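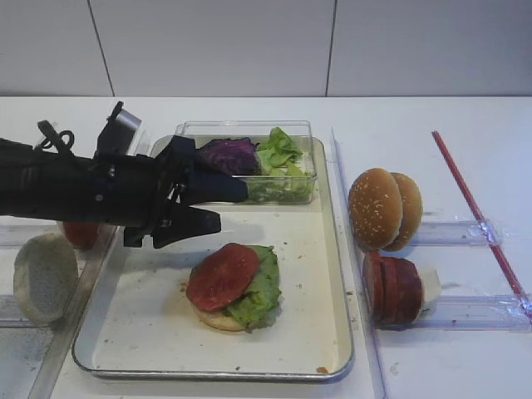
Purple cabbage and green lettuce in a clear box.

How does a holiday hotel know how much food to cook?

Imagine that you are on holiday by the sea. At 7 in the morning you go down to breakfast and there is bread, fruit, eggs and your favourite yoghurt. There are 300 guests in the hotel, and every one of them is hungry. How did the kitchen know what to prepare?

The answer begins with a list. Every evening the reception desk tells the kitchen how many people sleep in the hotel, and how many of them are children. Children eat less salad and more pasta. (Is it true for you?)

At the Hotel Lerura, the head cook is Latifa El Fassi. She keeps a big notebook. In it she writes what the guests ate last June, and what came back on the plates. If it was very hot, they ate a lot of melon and not so much soup. When the weather is 35 degrees, she orders more melon.
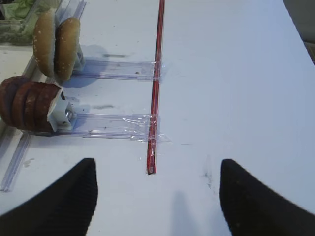 After the list comes the order. Fish and salad leaves do not stay fresh for long, so they are bought every day. Rice, flour and sugar can wait in a dry cupboard for many weeks. The baker, Mostafa Morsy, starts his work at 3 in the morning, when you are still dreaming!

A buffet is a long table where you take the food yourself. The cooks do not put everything on it at the same time. They bring small dishes and fill them again when they are nearly empty. In this way the food stays nice, and less of it goes in the bin.

You can help too. Take a little first, and go back if you are still hungry. It is allowed to go back 5 times, Latifa says, but please walk and do not run, the floor is slippery near the juice.

New word: a guest is a person who stays in a hotel or visits your home.

Text by Meriem Soliman

Last updated: June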